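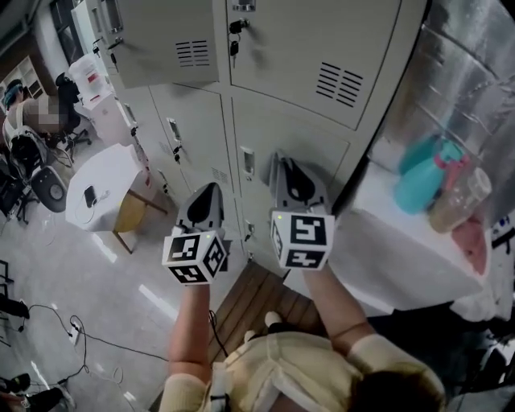 1/ Things I have learned about lockers (a thread, sorry in advance)

Ok so a bunch of you asked how the locker changeover at the studio went, and I said I'd write it up, and then I didn't, and now it's 17 June 2020 and Naa Asante has texted me "THREAD???" so here goes.

2/ Background for the new people: I help run a small pottery studio called Wamivville. Members used to keep their stuff on open shelves. Towels, aprons, half a sandwich, all of it in one big friendly heap. I loved the heap! I was the only one who loved the heap.

3/ So we got lockers. Light gray metal, a couple of big doors up top with vent slits, smaller doors underneath with silver recessed handles. They carry on along the wall toward the back of the room. Very high school. I was ready to hate them and I kind of adore them now.

4/ The vents matter SO much, by the way. If you're shopping for lockers for any place where people put away damp things, get the ones with slits. Ingvar Bergmann wanted solid doors for the look of it. Ingvar does not do the towel laundry.

5/ We bought ours used from an office that was closing down. Total with delivery was $455, which I still think is a steal. Delivery meant Steinar Eyvindsson and his brother-in-law's truck and a lot of pizza, and the pizza is not in the $455.

6/ KEYS. Let's talk about keys. Every door has its own little key and when a locker is free, the key stays in the lock. That's the whole system. Key in the lock, it's yours for the day. No key, somebody's in it, move along.

7/ We tried other systems first. There was a sign-out sheet (people wrote "me"). There was a hook board by the door (everyone hung keys on whatever hook was closest). Leaving the key in the door is the only one that lasted longer than 11 days.

8/ Put your spare keys somewhere that is NOT a locker. I'm going to leave that one there and say only that Ketill Briem owns a very good drill.

9/ And label the spares the same evening you get them. I put all of ours in a mug, thinking I'd sort them on the weekend. Trying every spare in every door took me two podcasts and most of a bag of pretzels.

10/ Next, the floor. It's light gray concrete, which is great for mopping and awful for standing on in socks in January. We put a wooden slatted mat down in front of the lockers and wow, that changed everything about that corner. People stand there and chat now!

11/ Mat tip: lift it up when you sweep. All of it, every time. The stuff that falls between slats is mostly hair ties and dried clay crumbs, plus one earring that Mỹ Doãn had been mourning since the holidays.

12/ Shoes go next to the mat, please, toes to the wall. I say this every week. I will say it again next week. I'm a grown woman and I have opinions about where a sneaker lives.

13/ Someone asked in my DMs about the little round white table. Wooden legs, very cute, and it's the phone table. It came from a yard sale and cost me 5 dollars. There's a white charging cable there and it is the most fought-over item in the entire building.

14/ I know, I know, put more cables. I did put more cables. They left. One cable seems to be the natural number that a room will hold on to - the rest go home in people's bags and start new lives.

15/ If you plug in your phone, turn the sound off before you go and throw pots for two hours. Your alarm is lovely. We have all heard it.

16/ Other side of the lockers there's a white table for wiping down, and that's where the spray bottle lives. The teal and pink one. I picked it because nobody can say they didn't see it.

17/ The wipe-down rule is: when you empty your locker, you spray a cloth (the cloth, not the locker!), do the shelf and the handle, and leave the door open a crack for the next person. It takes less time than reading this post.

18/ Spraying straight into the locker makes puddles in the back corners, and with metal that means rust sooner or later. We got one locker that already had a rusty corner from its office days. I sanded it and painted it and I'm weirdly proud of it.

19/ That table is for cleaning things. Please don't park your lunch on it. Filmont, the cafe next door, has actual tables, and a cheese toast that I think about at night.

20/ Stuff people keep in their lockers that I approve of: an apron, a towel, a clean shirt, a hair clip, hand cream. The hand cream is a big one, clay dries you out something terrible.

21/ Stuff people keep in their lockers that I do not approve of: bananas.

22/ Also not approved: wet clay in a bag "just until tomorrow." Tomorrow was nine days later. The vents did their best.

23/ We do a clear-out at the end of every month now. Anything still locked gets a sticky note first, then a text, then a second text with more capital letters. Only after that do the spares come out. So far the second text has worked on every single person.

24/ Noise! I forgot noise. Metal doors slam. I stuck those small felt dots (the kind for chair legs or cabinet doors) on the inside corners where the door meets the body, and it's so much better. A few fell off the first week. Wipe the metal with rubbing alcohol before you stick them and they hold.

25/ Squeaky hinge: one drop of sewing machine oil, open and shut it a few times, wipe off the extra. I was told to use cooking oil and I did, on one door, and it got gummy and collected fluff like you would not believe. Do the proper oil.

26/ Would I number the doors? We're still arguing. Snorradóttir (our sister studio across town) has big painted numbers and they look fantastic. Mỹ wants animals. I said I'd paint a heron and a goat and then we'd talk.

27/ A few of you asked about the top ones. Yes, they're bigger, and yes, tall people get them first. The lower ones go to anybody who doesn't mind bending. I keep my own stuff low because I like a reason to sit on the mat for a minute.

28/ Things I'd still like to add: a bench, a mirror, and some kind of tray for the shoes when it's slushy out. Penel used to make a boot tray in a really nice dark green and I can't find it anywhere. If you've got one in your garage, name your price.

29/ Ok that's it, my thumbs hurt. Ask me about grout next time, I've got feelings about that too. And whoever has locker key with the blue thread on it, check your coat pockets please!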